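Minutes of the December meeting - Vastero Court Residents' Association

Thursday, 7 p.m., in the downstairs laundry lounge, with the dryers off for once

I took the minutes again. If I got something wrong, leave a note in the association mailbox and I'll fix it before these get approved next time. I write the way I talk, and people said last time they'd put up with it, so I'm carrying on.

Attendance

We had 16 households in the room, which is our best turnout since the parking fight. Two more sent a written vote under the door. That gave us enough to make decisions, so we did. The building manager from Zudier came for the first half and left after the boiler item. The Loletti people were supposed to send somebody about the windows and didn't.

Approval of last minutes

Approved with one fix. I had written that the back gate would be painted green. It's going to be gray. The person who likes green voted against the correction and would like that on the record, so there it is.

Old business

Back gate. Still not painted. The paint has been bought and is sitting in the bike room on the high shelf. It's too cold now for it to set right, so we're waiting for spring. In the meantime the latch sticks, and you have to lift and push at the same time. Please don't prop it open with the brick. I've moved the brick twice and it keeps coming back.

Bike room. The cleanup went ahead. Everything with a tag stayed and everything without a tag went into the storage cage, where it will sit until the end of next month. If you're missing a child's scooter, a pair of training wheels or a very nice pump, come and look. After that it all goes to the repair shop on the corner, who said they'd take the lot, bent wheels included.

We talked for a while about whether a stroller counts as a bike. The feeling in the room was that it does if it's used every day and doesn't if it's being stored for a future baby. I'm not sure how we'd ever check, but that's what was decided (nine in favor, four against, the rest hungry).

Noise on the third floor. Much better, and thank you to everyone involved. Rugs went down and the drum practice has moved to Saturday afternoons. The downstairs neighbors said they've started to enjoy it, at least the slower songs.

Hallway lights. The motion sensor by the elevator is still too short. You get your key halfway in and then you're in the dark, waving your elbow around. Zudier says the timer can be changed without a new part, and they'll do it on their next visit. I asked when that was and got "soon." I've written "soon" down so we can all look at it together in the new year.

Boiler and hot water

Most of you came for this one, so I'll try to get it right.

The building manager explained that the pump on the east side has been losing pressure, mostly in the mornings when everybody showers at once. That's why the upper floors get a lukewarm trickle before work and perfectly good hot water at ten, when there's no one home to use it. The repair is a new valve and a flush of the line. The quote is $853, and it comes out of the building reserve, so there's no extra bill for anybody. I wrote that last part in capitals in my notebook because it was asked three times.

There was a question about why the west side never has this problem. The short answer is that their pump was replaced before most of us moved in. The long answer had a drawing, and I didn't follow the drawing.

The water will be shut off on the east side for one morning while they do the work. We asked for at least two days' warning and for the notice to go on every door this time as well as in the lobby. The manager agreed. Fill a pitcher and a bucket the night before, and if you've got a neighbor who doesn't hear the doorbell so well, please tell them in person.

Vote to go ahead: everyone in favor. I think that's the first time it's ever happened.

Windows

Since Loletti didn't show up, there isn't much to put down. Several people have drafts, mostly on the street side. One household has been stuffing a rolled towel along the sill and says it works fine but looks sad. Another used the stick-on foam strips from the hardware store and was very happy with them - easy to cut with kitchen scissors, and they peel off again without taking the paint along. Wipe the window down and let it dry properly first or they'll drop off by the weekend. I tried it on my own kitchen window after the meeting and it made a real difference!

We agreed to write to Loletti one more time and then ask somewhere else. Torres was mentioned as a second choice. Someone's cousin used them and had no complaints apart from the radio.

Money

The association account (this is ours, and has nothing to do with the building reserve) stands at $502. Since last time we spent $136 on the hallway plants, the new notice board and the salt for the front steps. The plants got some discussion. Two of them already look unwell, and there's a suspicion that they're being watered by several people who don't know about each other. I've put a sheet of paper next to the pots. If you water them, write down the day. If somebody else has already done it, walk on by.

We also agreed to keep the yearly dues where they are. There was a proposal to raise them a little so we could have a proper fund for the summer party, but it didn't get enough hands. People would sooner bring a dish.

Salt and snow

The salt is in the tub behind the front door. The scoop is in the tub. Please put the scoop back in the tub. One scoop does all the front steps if you shake it out evenly, and more than that just gets tracked up the stairs and into everyone's apartment. The shoveling list is on the new notice board and there are still gaps in it, mostly early mornings, surprise surprise. If you can't shovel, you can trade for a turn sorting the recycling, which a few people said they'd much prefer anyway.

Recycling

The blue bin is for paper and cardboard. Boxes need to be flattened. I know we say this every time, and I know it's mostly the same few boxes standing up in there full of air, but with the holiday deliveries coming the bin will be full by Tuesday if we don't all do it. Someone suggested keeping a box cutter on a string next to the bins and this was turned down on account of the kids. Stepping on the box works.

Glass pickup moves to every other week over the winter. The dates are up on the board.

Holiday evening

We're doing it again, same room, starting at 6. Last year the soup ran out before the people on the late shift got home, so this time we'll hold back one full pot for them. The sign-up sheet has columns for hot food, cold food, sweets and chairs. We have plenty of sweets already. We always have plenty of sweets. What we could really use is bread, something without meat, and a second extension cord that reaches the window.

The kids want to do the song again. Yes, all the verses. We said fine, but before the food this time, while everybody still has patience.

There was a long back and forth over the gift swap. Some people love it and some people went home last year with a shower radio they're still annoyed about. We settled on making it optional, wrapped, and nothing that plugs in. Put your name on the swap list if you're in, and if you're not on the list you can come and eat and watch.

Laundry room

Three things came up. Please clean the lint tray after every load, both dryers. Please don't take out someone else's wet wash the second it stops - give them ten minutes, then put it on the table, folded or not. And the left washer is leaking a little at the front again, so there's a mat down until Zudier can look at it. It was added to their list along with the light timer, under "soon."

Someone asked if we could extend the laundry hours to 11 at night. The two households right above the machines said no, with feeling, and we left it at 10.

Any other business

A set of keys with a red tag was found by the mailboxes. They're with me until somebody can tell me what else is on the ring.

The ground floor would like people to stop ringing their bell when they've forgotten their own key. A spare key arrangement with a neighbor was suggested. I've done this myself and it has saved me at least twice this year, once in my slippers.

The book shelf in the lobby is overflowing. Take some home over the break, and please hold off on adding encyclopedias.

Next meeting

Same room, same time, after the holidays, once I've found an evening that doesn't clash with the choir. I'll put the date on the board. Things to bring back next time: light timer, windows, the leaking washer, and the summer party dish list, which somebody wanted to start early.

We finished a little before nine and stacked the chairs.
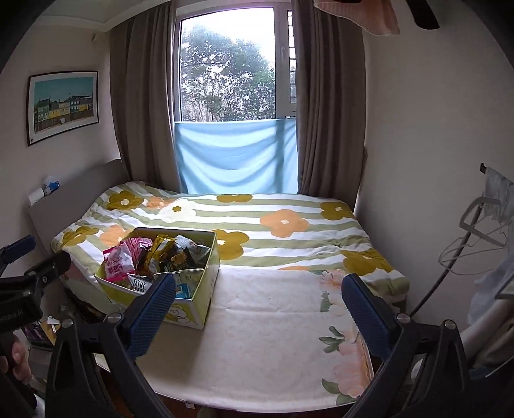

One late addition, as I forgot to read it out: the storage cage key now hangs inside the meter cupboard, on the second hook. Please sign the sheet when you take it, and bring it back the same day so the next person isn't knocking on doors looking for it.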